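Gallery, the utility sink corner. Putting these up quick before dinner, captions are short, sorry for the typos. Started this page in November when the Prollow counter went in and it's been half done ever since.

Most of the other pictures are on the older pages (this is page 11 of the house set). Same deal as before, a line or two each, ask if you want measurements.

## The counter

Black top from Prollow. 575 for the piece, cutting extra. Went back and forth on black because everything said it shows soap spots, and yes it shows soap spots. Wipe it at night, fine by morning, spotty again by lunch. Still like it. Would get it again, maybe matte.

White rectangular basin set in. We looked at round ones too, cheaper, but you lose the corners and the corners are where you actualy scrub things. Drain is the plain kind. No pop-up, had one in the old place and it stuck constantly.

## Sink side, cleaning stuff out

Brush, soap, spray. The green and white brush is the one for lids and collars of bottles, gets into the rim better than a sponge. Clear plastic down front on the counter, pink spray bottle over by the faucet, soap with the blue pump on the other side of it. Big cardboard box leaning at the back.

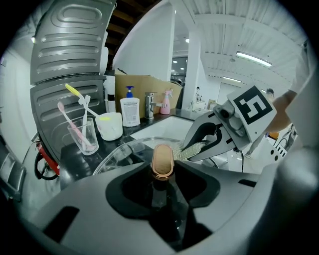 ## Faucet

Chrome, single lever, short spout. Santoso was the shop, took two trips, first one was missing a washer. Short spout was a worry, thought we'd be knocking knuckles on the basin. You do a little with a big pot. For hand washing and rinsing brushes its great.

Lever goes up for on. Guests get it wrong, water everywhere, put a towel out.

## What lives on the counter and what doesn't

Rule is soap and one spray stay out. Everything else under the sink or on the Ornora shelf in the hall. Rule gets broken daily.

- Soap: pump bottle, refilled from the big jug. A jug lasts roughly 47 days with all of us home
- Spray: for the counter and the tile behind, not for the faucet, leaves streaks on chrome
- Brushes: rinse, shake, bristles up in the cup. Swap when they start to splay out
- Clear plastic tubs and lids: wash by hand, dry upside down on a towel, they go cloudy in the dishwasher

## Cardboard

Flattened ones go to the curb, good ones get kept for the next move or for sending things back. Too many good ones right now. Idetti takes clean boxes at the side door, mornings only, bring them flat and tied if you can.

## Still to do

Seal the back edge of the counter. Hook for the towel. Second light over the basin, the one we have throws a shadow right where your hands are.

Total so far for the corner is 2742 with the plumber, more than planned. More pictures when the hook is up.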